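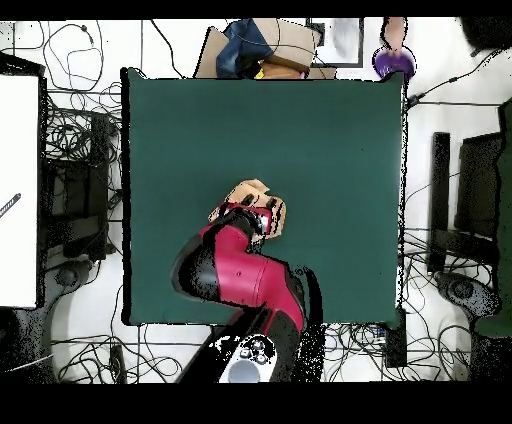 The Emari remembrance walk pack is the thing I wish I'd had when we organised the walk for my aunt, who nursed in Sirnville for most of her working life and would have been mortified by the fuss. It has everything you need on the day for a memorial walk of up to sixty people, packed in one box that fits on a back seat. The standard colours are light brown and dark green, very close to that crumpled tan piece against the green mat, and I settled on them after trying far too many brighter ones (purple looked like an election). They photograph well in the rain and they don't shout at the family. If you want something else, there's a note on colours further down.

What's in the box

60 tie-on name tags, with a line for the walker's name and a line for "walking for"
12 route arrows on card, with string
2 sealed collecting envelopes and 1 collecting box (flat, you fold it up)
1 sign-in book, 24 pages
1 welcome banner, 180 cm wide, printed with the name and the wording you send me
1 pad of sponsor forms
A pencil or two, whatever I have

The name tags are the part people write to me about. I nearly left them out! The "walking for" line was Diane Poirier's idea when she borrowed my very first set, and what happened was that half the walkers wrote down somebody of their own. There were husbands and babies and one old dog. I've kept it on every tag since.

Choosing your wording

You get up to three lines on the banner. Most people put the name, then "Remembrance Walk", then the place. Years of birth and death are fine too, but please check them with a second person in the family before you send them over. I once printed a banner with the wrong year on it, exactly as it was given to me, and I reprinted it for nothing and still feel bad.

Religious titles go on just as you type them, so if she was always Sister and never Sr, say so. I can print accents and other letters with no trouble. Dagný Bjarnason ordered a banner with Þórarinsdóttir on it and sent me a very kind message saying it was the first time a printer hadn't asked her what the first letter was.

Sizes and price

The standard pack is £84. The small pack, for up to 25 walkers, is £49 and has the same banner and book with fewer tags and arrows. Postage is £6 for either one. If you need more tags they come in bundles of 20 for £5, and you can add them later as long as you tell me the colour you had.

Other colours: navy and cream, or grey and white. Both cost the same. Anything beyond those I can usually do but it takes an extra week, so ask first.

How long it takes

Allow ten working days from when you agree the banner proof. I email the proof the same evening if your order reaches me before four in the afternoon. November is my busiest month and I do get behind, so order in October if you possibly can.

How people have used it

Bouchra Kamel took a standard pack to Udport for a walk along the sea wall in memory of her old headteacher. They raised £1,155 for the hospice, and she says the sign-in book went straight to the widow afterwards and has been passed round the family ever since. Catalina Zúñiga had the small pack for a much quieter walk, mostly neighbours, and they came home with £686 for the church roof. She did say the string on the arrows was a bit short for a big gatepost - fair point, and I've made it longer.

Hajar El Sherbiny asked whether the banner could be used again the next year. It can. It's a wipe-clean fabric with metal eyelets, so roll it (don't fold it) and keep it somewhere dry. Leave the year of the walk off the wording if you think you'll want it again.

A few things it doesn't include

There are no hi-vis vests or first aid supplies in the pack, and it doesn't cover permission from the council or your insurance. Do ring the council early if any of your route is on a road. I'm happy to tell you what I did for ours but the rules may well be different where you are.

Returns

Unused packs can come back within 30 days, apart from the banner, which is printed for you and no use to anyone else. If something arrives bent or missing, send me a message with your order name and I'll post a new one.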